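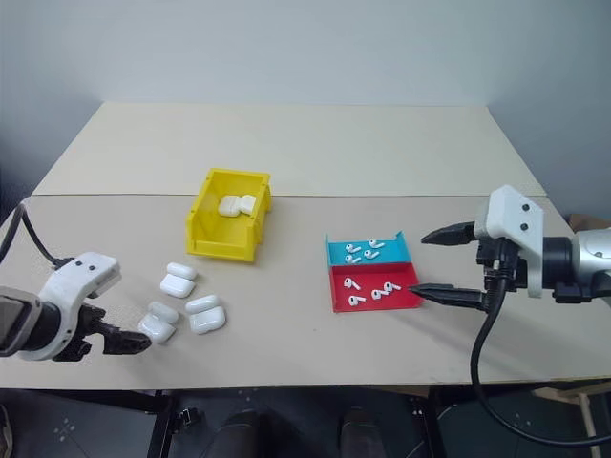

Štefánia Jurčo wrote under yesterday's post that I should stop telling people to repair earbuds and just tell them to buy wired ones. Fair point, and I use wired at my desk. But most people already own the wireless kind, so this thread is for them.

The usual failure is the battery. The cells in the buds are tiny and they get charged every time you put them away. After a couple of years you notice one side dying before the other. That side is often the one you take calls on.

Before you give up on a pair, clean the contacts. Dry cotton swab, no liquid. Do the pins at the bottom of the case too. Earwax and pocket lint cause a lot of "dead battery" complaints.

Then forget the pair on your phone and connect it again from scratch. It takes a few minutes. Do it before you pay anyone.

If one bud is bad and the other is fine, look into buying a single replacement. Same with the case. People throw out the whole set over a case that won't charge.

Buying used: ask the seller how long each bud plays on a full charge, left and right separately. If they won't answer, skip it. I passed on a pair of Fedadons in June for that reason and bought a Mollon set the same week. Paid 112 for the Mollons. New they were 126, so that was not much of a deal, and I should have waited.

Someone asked if open-box is different from refurbished. It depends on the store. Open-box usually means returned and checked over. Refurbished should mean something was tested or replaced. Ask which parts, and get the warranty length in writing.

Don't put them in the kitchen trash when they're finished. There's a lithium cell in each bud and another in the case, and those can start fires in the truck or at the sorting plant. Take them to a battery drop-off.

For people near me: the drop-off at Říha is open Sunday until 2. The counter is at the back, past the paint. Hondov used to take them too but stopped, and their website still says they do.

Unpair them from your account before you hand them over or sell them. The next owner may not be able to set them up otherwise.

Replies are open. Tell me the model and which side is dying first. I'll get to over-ear pads and headband cracks next.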